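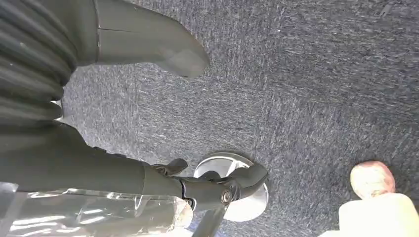
1/ Sleeper tight ends and small-school pass catchers, a thread. I've been through 40 games of tape since July and I can't keep this to myself any longer. These are guys I think get drafted or at least get a real camp look, and hardly any of them are on the big lists yet. Going position by position, starting with my favorite.

2/ TE, Fendance State, 6-4, 248. Radomír Halás. Came over from Europe as a handball player (!!) and didn't put on pads until he was 17. You see the handball on every contested catch. He goes up with two hands, late, and the corner has no idea the ball is there yet.

3/ More Halás because I could do ten posts on him. He finished last season with 1,068 receiving yards in an offense that ran the ball on nearly every first down. Most of it came on seams and deep crossers. Give him a free release and he eats up the cushion in four steps.

4/ The blocking is behind the receiving, no question. Pad level gets high on down blocks and he'll lunge when a defensive end gives him a little shake. But watch the Juvance game, second half, the long drive before the field goal. Three straight plays at the point of attack and he wins two of them clean. It's in there!

5/ Where would I take him? Fourth round today. If he runs the way I think he will, somebody grabs him in the third and I'll be yelling at my TV.

6/ Next one. WR, Juvance, 5-10, 182. Everybody calls him "the Juvance slot" because he's lined up there every snap for two years. Quick, quick, quick. He's at full speed by his second step and he stops even better than he starts. Corners end up sitting on the turf.

7/ My worry is press. The league he plays in gives receivers seven yards of air all day long. In the one game where he saw a real press corner he had two catches, both on bubble screens. I need to see him in an all-star game against big, long guys before I move him up.

8/ He also returns punts and he's fearless about it, maybe too fearless. Please, my man, wave for the fair catch once in a while.

9/ WR, Grilex Tech, 6-3, 211. Totally different flavor. Long strider, takes a bit to get rolling, tracks the deep ball like an outfielder. Had a 100-yard game against every ranked team on the schedule, and the quarterback throwing to him was a redshirt freshman.

10/ His route tree is tiny right now. Go, post, comeback, that's most of it. The comeback is legit though. He sinks his hips really well for somebody that tall, and he works back to the ball instead of waiting on it. I'd love to see him run a dig once in my life.

11/ Drops: he had a rough patch early, mostly balls over the middle where he turned to run first. Cleaned it up in the back half. I went and rewatched the early ones and it's focus, the hands are fine.

12/ H-back type now, and this one is deep. FB/TE, Căpraru College, 6-1, 240. Stadium holds 2,000 people and I don't think it's full very often. He lines up in the backfield, in the slot, on the wing, and once at left guard after an injury. Held up okay at guard too!

13/ He leads through the hole with his eyes up, finds the linebacker, and runs his feet on contact. Catches everything in the flat. Won't outrun anyone at the next level, so he has to make it on special teams first. Priority free agent for me, and I'd bet on him sticking.

14/ A few people asked why there are no running backs in here. Simple, I haven't watched enough of them. I'm starting that pile tonight, and the Fendance State kid is on top of it since I kept noticing him while I was supposed to be watching Halás.

15/ Current order for me:
Halás
Grilex Tech WR
Juvance slot
Căpraru H-back
The two receivers are super close and I've flipped them twice this week.

16/ If you've got a guy from a small program I should watch, drop the school and number in the replies. Full games over highlight reels if you can find them, and I'll take sideline angle, end zone angle, whatever there is. Offensive tackles especially, I'm way behind on tackles.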